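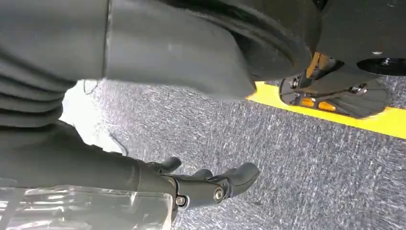 Roboterarm mit mattgrauer Umhüllung, im Hintergrund orangefarbene Halterungen

Beratungshaus Losus legt Studie zum Erstgespräch in der Finanzberatung vor

Kundinnen und Kunden legen sich im Erstgespräch mit einer Finanzberatung früh fest, ob sie Angaben zu Schulden und Erbschaften machen. Zu diesem Ergebnis kommt eine Untersuchung, die das Beratungshaus Losus im Juni veröffentlicht hat. Ausgewertet wurden 768 protokollierte Erstgespräche sowie eine ergänzende Befragung von 2.000 Privatanlegern.

Demnach gaben 78 Prozent der Befragten an, bei einem Termin schon einmal wesentliche Vermögensangaben zurückgehalten zu haben. Als häufigster Grund wurde genannt, dass die Vergütung der Beratung zu diesem Zeitpunkt noch nicht angesprochen worden war. In Gesprächen, in denen die Kosten bereits zu Beginn offengelegt wurden, machten 72 Prozent der Kunden vollständige Angaben.

»Die Reihenfolge der Themen wird in der Ausbildung bislang kaum behandelt«, erklärte Studienleiterin Ulla Lehtinen. Ihr Team empfiehlt, das Honorar vor der Aufnahme der persönlichen Daten zu erläutern und den Gesprächsablauf vorab schriftlich mitzuteilen.

Der Vermögensverwalter Heinonen hat angekündigt, seinen Gesprächsleitfaden entsprechend zu überarbeiten. Apinya Limsakul, dort für die Weiterbildung zuständig, verwies auf offene Fragen bei Folgeterminen – diese waren nicht Teil der Erhebung. Eine zweite Auswertung hierzu ist in Vorbereitung. Der Studienbericht kann bei Losus schriftlich angefordert werden.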